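Reviews > Driving > Breath testers > Vurkeck Bondia

Latest Dash cams Breath testers Interlocks Chargers Archive

Vurkeck Bondia personal breath tester: review

The Bondia is a pocket breath alcohol tester with a fuel cell sensor, sold to drivers who want a number before they pick up the keys. It replaces the older Wollport model, which used a semiconductor sensor and drifted badly between calibrations. The new unit costs more and is slower to start. It is also a much better instrument.

Setup takes a few minutes. Fit the batteries, hold the power button until the display clears, and set the units. Readings can be shown as percent BAC or as milligrams per liter of breath. The choice is stored when the unit is off, but it is lost when the batteries are changed, so check the units after every swap. A reading in the wrong units is easy to misjudge.

From a cold start the sensor needs 22 seconds before it will accept a sample. The breath itself has to be steady for 4 seconds. If the flow drops, the unit beeps twice and discards the attempt. I found this strict at first and then preferred it, as the Wollport would accept a weak puff and return a low figure without any warning. 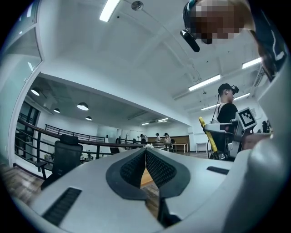
Hájek
Bench reviewer, driving and road safety

Repeatability was good. With a dry gas standard, successive readings stayed close enough that the last digit was the only one to move. The display rounds down, a choice I disagree with in a product of this type. Rounding down flatters the user at the point where caution matters most. The manual mentions it in the specifications table and nowhere else.

Mouth alcohol is the usual source of false high readings. The manual asks for a wait after the last drink, and mouthwash counts as a drink here. A sample taken too early gave a result far above anything plausible, and the unit did not flag it. Police-grade testers look at the shape of the breath curve to catch this. The Bondia does not, and at this price I would not expect it to.

The mouthpieces are a push fit and come off with a quarter turn. Only 2 are supplied. Spares are sold in bags, and the seal on them was as good as on the originals. They can be rinsed in warm water but must be fully dry before use.

Calibration is by mail. The unit counts its tests and shows a wrench symbol when service is due, after which it keeps working with the symbol lit. I would prefer a lockout. The case has no strap point, and the slide cover over the port is loose enough to open in a coat pocket and let lint in.

A low number is not a legal defense. Blood alcohol can still be rising when the sample is taken, and a driver can be charged on impairment at a figure under the limit. The maker says so on the box, in small type.

Fuel cell response: very good
Sampling discipline: good
Display and rounding: poor
Case: fair

Recommended for drivers who will send it in for calibration on schedule. Owners of the Wollport should replace it.

Contact the reviews desk | Copyright, all rights reserved | Back to top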